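Unit 11: Care of the Two-Handed Cell
Course handout, Mustonen Automation Laboratory. Prepared by Chinyere Nwankwo.

Students should complete the hand checks before any grasping exercise. The arm is to be at rest and the stop button within reach.
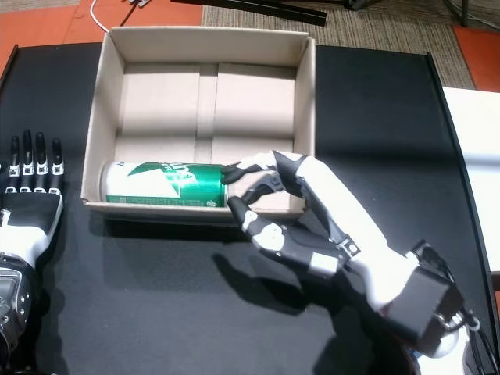
Fig. 1. Grasping a can inside an open cardboard box.

Cables must be able to follow the wrist through its full travel. Any scuff on a finger is to be entered in the log against task 1082.
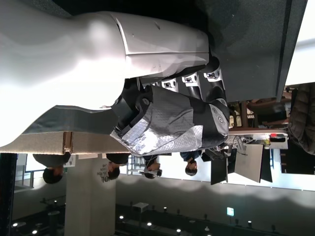 When should the hand be recalibrated?
After any finger has been removed, and after every 80 hours of running.

Thumb screws are tightened by hand only, with the driver kept in drawer 10. Worn fingertips are exchanged by technical staff.
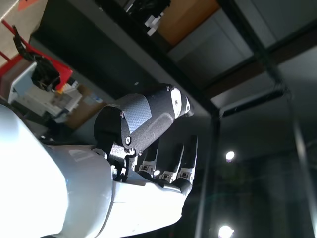
Page last changed: December, 16:10

Completed log sheets are returned to Ayodele Nwankwo before the cell is switched off.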